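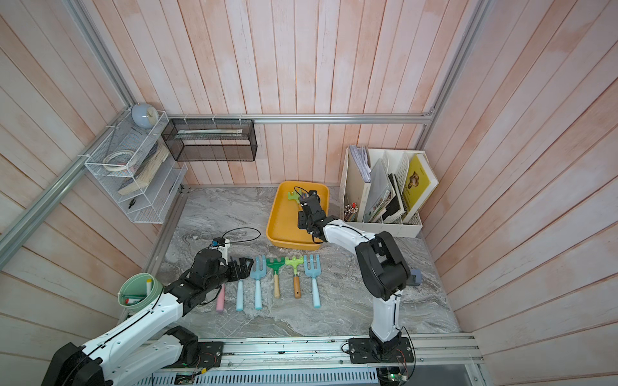
Anahera Lockyer

If you've been putting off a trip to Trokesville until the new airport bus got going, pack a bag! The Flovemside started running in January and I have now taken it both ways, once with a suitcase and once with a suitcase and a very sleepy nephew, and I'm happy to report that getting from the terminal to the middle of town has become the easy part of the journey.

Regular readers will remember the old arrangement. You came out of arrivals, turned left, walked past the rental car desks and waited for the number 8, which went to Perninley first and then sat at the depot while the drivers changed over. It was cheap and the drivers were lovely, but if your plane landed after supper you could easily find yourself looking at a dark bus stop and a taxi fare you hadn't planned on. The 8 still runs, by the way, and if you're staying in Perninley it's still the one you want.

The Flovemside skips all that. It leaves from bay 2, right outside the sliding doors, and goes straight down the valley road to the old rail station in Trokesville, with one stop on the way at Phan. The ride took 46 minutes going in and a little longer coming back, when we got stuck behind a tractor on the hill (my nephew considered this the highlight of the trip). There's a proper luggage rack by the front door, the seats recline a bit, and there are outlets under the window seats on the driver's side. The ones on my side didn't have any, so choose accordingly if your phone is low.

Tickets are 17 dollars one way if you buy from the driver. Children under eight ride free on an adult's lap, or in their own seat if the bus isn't full. The driver took cards and cash on both of my trips, though he did ask for small bills. You can also buy at the window in the Trokesville station, which closes at 6 p.m., so get your return ticket earlier in the day if you're on the evening bus.

A word about Phan, because I got off there on the way back and I'm so glad I did. Most people see it through the window of a car: a bridge, a church, a gas station, gone. Get off at the bus stop and walk down the steps beside the bridge, though, and you come out on a footpath that follows the river past the old mill and all the way to a little swimming beach. It was far too cold for swimming when we were there, but we ate our sandwiches on the wall and watched a heron stand in one spot for the whole of lunch. The path is flat and paved as far as the mill. After that it's gravel, and I wouldn't want to drag a suitcase along it. The bakery across from the church let us leave ours behind the counter while we walked, and we bought a whole plum cake on the way out, partly as a thank you and mostly because it smelled so good.

Your ticket lets you break the trip once, as long as you finish it the same day. Ask the driver to stamp it when you get off. I forgot, and the second driver was nice about it, but he didn't have to be.

In Trokesville itself the bus pulls up on the north side of the station, under the clock. From there you can walk to nearly everything. The covered market is straight ahead, the lake ferries are down the hill to your right, and the hostel and both of the small hotels are on the street behind the post office. If you have a lot of luggage, or bad knees like mine, the free town shuttle stops at the same curb and goes up to the castle gardens and back. It's a tiny bus, so let the first one go if there's a crowd and wait for the next.

Speaking of the castle gardens, they're open all winter now, mornings only. The roses are nothing but sticks at this time of year, of course, but the glasshouse is warm and full of lemon trees, and there's a bench at the far end where you can take off your coat and look out at the snow on the hills. I could have stayed there until they locked up!

Several of you have asked about early flights. The first bus out of Trokesville leaves at 4:50 a.m., which got me to the terminal with plenty of time for a coffee before the security line opened. The last one from the airport waits for the late evening arrival if it's delayed, or so Otis Ferreira at the station window told me, and he was kind enough to write the number for the night desk on the back of my ticket. You'll find the same number on the poster in bay 2, so take a photo of it when you pass.

One thing I'd love to see improved is the signs inside the terminal. They still point you left, toward the old stop, and I met a couple with skis who had followed them all the way to the parking garage. Ignore the signs, go straight out through the sliding doors, and look for the green bus.

Next month I'm taking the slow boat across the lake and coming back on foot over the pass, weather permitting. If you've done that walk in spring and know whether the hut at the top sells soup, please write and tell me. I'd also love to hear from anyone who has taken a bicycle on the Flovemside. I saw a rack on the back of the bus, folded up, and forgot to ask how you book it.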